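Nemholm old quarantine station - ferry and is it worth a half day?

Posted in: Days out, Ukness and the islands

Thinking of taking my mum and two kids over to Nemholm in August, staying in Ukness that week. Want to see the old quarantine station, the one where they held people off the boats before letting them on to the mainland. Website is useless, half the links go nowhere. Can anyone tell me

which ferry, the Plodport one or the one from Ukness harbour?
do you have to book the station separately or just turn up
how far is the walk from the jetty, mum is ok on the flat but not hills
anything to eat over there or bring sandwiches

Also is it too grim for a 6 year old? Older one is 11 and did migration at school so she's keen. Thanks in advance, sorry for all the questions

plodder_jo

Go from Plodport. The Ukness boat only does a loop round the island, it dosen't land. We got caught by that the first time, lovely trip but you just look at the station from the water and go home again.

Plodport crossing is 40 minutes, longer if it's choppy. Sit inside if your mum feels the cold, the top deck is all spray. You get your boat ticket at the kiosk, and the station ticket is separate, you buy that on the island at the gate. No booking when we went. Groups have to book, families don't.

Walk. From the jetty it's a tarmac path along the shore, flat, then one short steep bit up to the gate. There's a handrail. My dad has a bad knee and managed it with a couple of stops. There is a buggy for people who can't do it but you have to ask the crew on the boat BEFORE you land, they radio ahead. Don't wait till you're on the jetty, it will have gone.

Inside it's three buildings. The long dormitory is the best, bunks still in, names and dates scratched into the wall by the windows. Kids can do a trail sheet. The hospital block is mostly boards to read, ours got bored. Third one is the wash house, was shut for roof repairs, may be open by now.

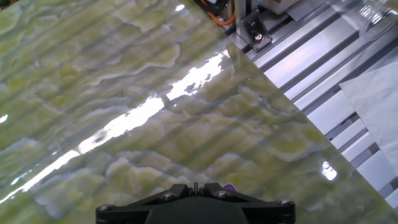
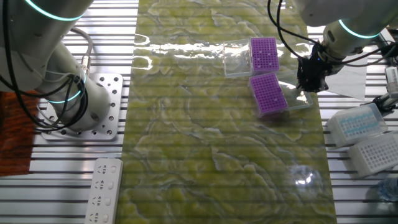
Green and cream marbling, close up and then the full length

Food - there's a hatch by the jetty doing tea, crisps, toasties if you're lucky. Take sandwiches. Picnic tables behind the dormitory, out of the wind. Loos at the jetty and at the gate, nothing in between.

Not too grim I'd say. It's sad more than scary. There's a recording of letters being read out in the dormitory, a couple of those are upsetting, you can walk straight past it though. Our youngest was more bothered by the gulls.

costiganroad

Worth it but check the LAST boat back. We had three hours and it was plenty. Then misread the board and nearly got stuck, had to run with a pushchair. The timetable on the kiosk is the right one, the one printed in the Ukness leaflet was old.

wetsocks

Agree with most of the above, few things to add as I go over quite a bit.

Tickets at the gate were cash only last summer, card machine "not working" every time I've been. Nearest cashpoint is in Plodport by the chip shop so get it before you board.

If your older one did it at school get her to ask for the ledger room. Not on the map. It's a small room off the hospital block with copies of the arrivals books, and if someone is on duty they'll open it and let you look up a ship. Could be a surname in there you know, a lot of the Costigan families came through that way. Mine did, found my great grandmother's entry, spelt wrong, held 11 days and then let through to the mainland. No idea what for. The book just says "detained" and a tick.

Parking in Plodport in August is murder. Use the field at the top of the hill and walk down, it's signed from the Costigan road. Or get the bus from Ukness, stops right by the kiosk, then you don't have to get your mum back up that hill at the end of the day. Think it's the 3 but check.

Oh and bring a coat even if its hot in Ukness. Always blowing over there

slackwater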